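Dernitz finger pads and wrist camera kit, worth the money?
Forum: Grippers and End Effectors

klavoie38
Posted 13th March
We have the Dernitz pad kit on trial until the end of the month and I have to tell my boss yes or no. It comes with the molded rubber finger pads, the wrist camera bracket and the setup software. Price is $800 per arm. Rosaire McIntyre at Jusolton quoted us for two arms.

What I can say so far: the pads go on without tools and the orange ones have a good rounded tip. I tried them on parts like the one below, dark molded plastic with screws and a deep slot in it, on a wood table. The wrist view is close enough that I can see the screw heads in the same frame as the finger.

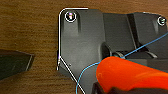

The software is the weak part. It loses the grip width setting when you swap pads, so you enter it again every time. Support answered my ticket in 5 days and told me to update. I had already updated.

Has anyone run these for longer than a trial?
Kendra

yatinga
Since January, on one arm. Pads are fine. The bracket is fine once you put thread locker on it. I have seen the width setting problem too and I keep the numbers on a piece of tape on the controller.

I don't agree that the software is the weak part. The price is. The Plavo pads are a lot less and they fit the same mount.

c_fraser
Plavo pads fit the mount but the tip is square. On small parts you will notice. We sent ours back.

What are you going to pick up with it, Kendra? Your post shows one kind of part and that isn't much to go on.

klavoie38
Fair point. Mixed items, mostly. We don't do one part all day. I set up a long white table with yellow edges for the test and put out things with different shapes.

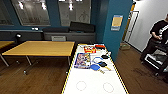
Mixed items are where I would expect a rounded tip to help, and that's why I am not ready to drop Dernitz over price. Flat boxes are a problem for any two-finger gripper if they lie the wrong way. The ping-pong paddles are a better test because you can go for the handle or the edge of the face, and the blue strap is there because thin loops slip out of hard fingers. I don't have results I would stand behind yet. Will post them when I do.

nmac_bench
Whatever you find on the table, test on an appliance before you sign. We looked at the kit for kitchen work and a dishwasher door was the hard one. The door panel is dark and shiny, so the wrist camera gets reflections, and the parts you care about (dispenser lid, rinse-aid cap) are dark gray on black. Use the blue pads for that if your kit has them.

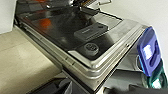 The other thing with doors is exposure. Dernitz leaves it on auto by default. Set it by hand, or every bright metal rim will pull the rest of the picture down to nothing. It's under Camera, second tab, and it does save between sessions, unlike the grip width.
Nathalie MacLeod

yatinga
Auto exposure works for me. I have never touched it.

nmac_bench
You work on a matte bench with overhead light. Try it with steel.

c_fraser
With Nathalie on this one. I would also ask Jusolton what replacement pads cost. They gave me one price on the phone and a higher one on the invoice. Nakajima stocks the same pads but ships slower.

klavoie38
Thanks, I'll ask Rosaire for the pad price in writing. Switched exposure to manual this afternoon and left the rest alone. If they can't fix the width setting before the trial is over I will ask for one arm instead of 2.

yatinga
Ask for a discount too. They gave me one on the bracket.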